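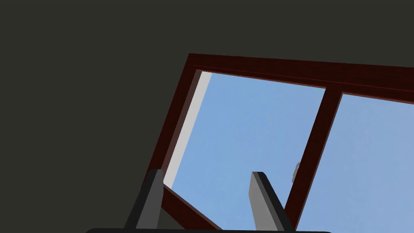
Figure 4.1 Wrist view in the kitchen scene, gripper open and empty, window behind the fingers.

4 Comparing grippers and camera views

Use this section once both arms load without errors (see section 3). It covers choosing a gripper for each wrist, checking what each camera sees, and running the same short trial with each set-up. All the steps are done in the Drallach simulator. Do not run them on the real arms until section 6 has been completed and signed off.

You will need:
The kitchen scene file, version 2 or later
The Rosser narrow-finger and wide-finger gripper models
A blank trial sheet (appendix B)
A login with write access to the trials folder

4.1 Setting the wrist view

1. Open the kitchen scene and wait for the status line to read Ready. The first load is slow. Later loads use the stored copy.

2. In the Arms panel, select Left and then Gripper. Choose the narrow-finger model and press Fit.

3. Open the gripper fully. The slider runs from 0 (closed) to 1,023 (fully open).

4. Open the Cameras panel and switch to the wrist view for the same arm. Both fingers must be in view, with the tips clear of the edges, as in Figure 4.1. The top of the gripper body may show as a dark band along the bottom. Leave it there. It is a useful check that the camera is fixed to the right part.

5. Turn the wrist a little each way with the jog keys. The room should turn in the view and the fingers should stay put. If the fingers move, the camera is fixed to the forearm link. Go to the Mounts tab, choose Wrist and repeat this step.

6. Press Save View. Use a name that gives the arm, the gripper and your initials, for example L-narrow-EP.

Note: The wrist view takes its tilt from the wrist. Do not level it with the Roll setting. A levelled view looks tidier but it no longer matches the real camera, and trials saved with it have to be done again.

Note: Flat grey fingers can be hard to pick out against a dark grey wall or ceiling. Point the wrist at the window while you set the view. The sky gives a plain, light background and the finger edges are easy to see against it.

Caution: Changing the gripper resets the grip force to its default. Enter your own value again after every change, even if you are going back to a gripper you have already used.

4.2 Setting the body view

The body view is used to check that the arms, the worktop and the objects are where the trial sheet says they are. It is saved with every trial but is not used for scoring.

1. Switch to the body view. You should have both arms in view along with the worktop.

2. Bring the left arm up on the window side, with its fingers slightly open. Keep it away from the worktop until the right arm has finished moving.

3. Move the right arm across until its gripper is just above the worktop. Use the slow jog setting for the last part of the move.

4. Check that you can see the main objects. In Figure 4.2 the tomato, the green apple and the bottle are in plain view beyond the right arm. One flat grey item is partly hidden by the black-and-white bird figure. A part-hidden item can stay on the worktop but must not be used as a target.

5. If the right arm covers the target, change the arm pose. Do not move the camera.

6. Press Save View.

Figure 4.2 Body view with the left arm raised and the right gripper over the worktop. 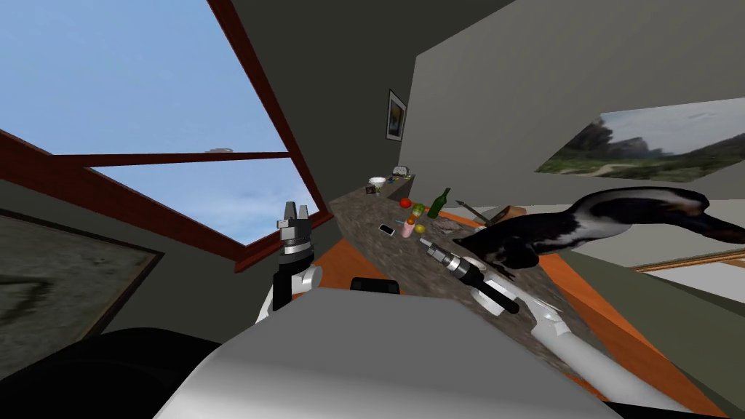 4.3 Running the trial

1. Choose one target from the trial sheet. Start with the lemon or the tomato and leave the knife until last.

2. Set the frame limit to 800. The trial stops by itself at the limit, whether or not the target has been picked up.

3. Press Start. Guide the gripper over the target, close it, lift, hold, and put the target back on the worktop.

4. Mark the sheet Held, Slipped or Missed. If you are unsure between Held and Slipped, play the wrist view back at half speed before you decide.

5. Press Reset Scene. Objects do not go back to their places unless you do this.

6. Fit the wide-finger model and run the trial again with the same target and the same start pose.

7. Swap the order of the two grippers for the next target.

Caution: Do not compare trials made with different controllers. The Naletus controller closes the fingers at a steady speed and the older one slows down near the end, so a slip on one may not be a slip on the other.

4.4 Common faults

Error 79 on Fit: the gripper model and the wrist mount do not match. Reload the arm, then fit the gripper again.

Wrist view is black: the camera is inside the gripper body. Set Offset back to default.

Fingers pass through the object: contact is switched off. Turn it on in the Scene panel and discard the trial.

Body view saves but wrist view does not: the two views have the same name. Rename one – the software gives no warning.

For faults not listed, send the log file and your trial sheet to Eluned Prosser or Musyoka Kinyua at the Avorport office.

Section last changed May 26, 2026.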